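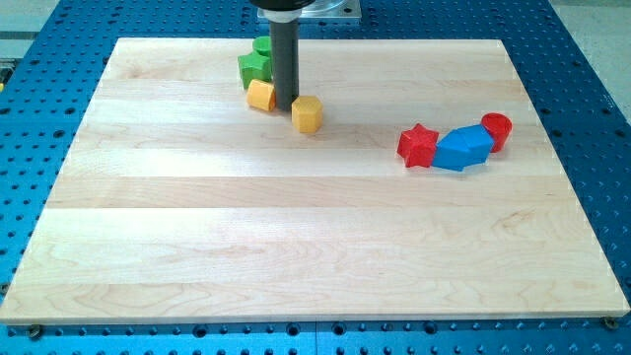

*The block board: greens and yellows near the rod, reds and the blue one over to the right.*

# Grirdale Block Pushing Set

Last updated: 04/09/2021
Reading time: 4 min

Welcome, and thank you for stopping by! This is the README for the block pushing recordings made by the robotics club at Grirdale, where a mixed bunch of students (some of whom had never touched an arm before they joined, and one or two who were a little scared of it) spent most of a summer teaching a robot to shove toy blocks across a board. If you only want the files, skip down to "What you get." If you would like to know how the set came together, make yourself comfortable, as I do tend to go on a bit.

## How it started

The club had done line followers and a maze for years, and they're lovely projects, but our older students wanted something with a bit more learning in it, in both senses of the word. Devendra Vashisht suggested pushing. You don't have to grasp anything, you don't need fingers, and a plain rod will do the job. I thought it sounded too easy. Well! Try getting a cylinder lying on its side to go where you want it, and then come and talk to me.

We began in July and named the project Trastari, after a long vote that I will not go into.

## The task

Blocks sit on a wooden board, which is fixed down on our blue perforated table. The robot has a single gray rod pointing straight down, and it moves blocks by sliding them along with the tip. A student drives the arm and tries to carry out a short written instruction, such as:

- push the red star away from the blue block
- bring the two yellow blocks together
- move the green cylinder toward the red cylinder
- separate the blocks on the left

The instructions were written by the students themselves, so you'll find some odd phrasing in there ("scooch" comes up a lot). We fixed spelling and left the rest alone. I'm rather fond of it that way, and it gives a language model something more natural to chew on.

## What you get

- 1747 episodes, each one instruction carried out by one driver
- Color video of the board
- Rod tip position, in millimeters, with the origin at the near left corner of the board
- The written instruction, plus the initials of whoever wrote it
- A success flag, set by a second student who watched the recording afterward

The suggested split is the first 1000 episodes for training and whatever comes after for your own testing. Please keep each driver's episodes in mind if you make a different split, because people really do have their own pushing style and a model will pick up on it. There were 13 drivers altogether.

## Things to watch out for

Light falls on the board rather strongly at times, and you'll find a patch of glare washing out the wood grain in places. Savita Shakya tried training on grayscale video and had a hard time of it, so I'd stick with color unless you enjoy suffering.

Blocks get hidden behind one another, especially when they are bunched up close to the rod. Same-colored blocks are the worst for this. If your detector is losing one, check whether it's sitting behind its neighbor before you blame the labels.

In 4 episodes the instruction file is blank. We know which ones (they're listed in `missing.txt`) and we've left them in, as the motion is perfectly good.

The success flag is a matter of opinion. "Together" meant touching to some students and merely close to others, and we had a lively meeting about it that settled very little.

## Using the set

Everything unpacks into one folder per driver. The small loader, which we call Ilis, reads a folder and hands you back video, positions and text lined up in time. It is student code, tidied by Devendra, and it works nicely if a bit slowly. Improvements are very welcome!

You may use the recordings for schoolwork, research or plain fun. Mention the Grirdale robotics club somewhere, and do write and tell Savita what you made, as the students love hearing about it.

This site uses cookies to remember your preferences. Accept | Manage settings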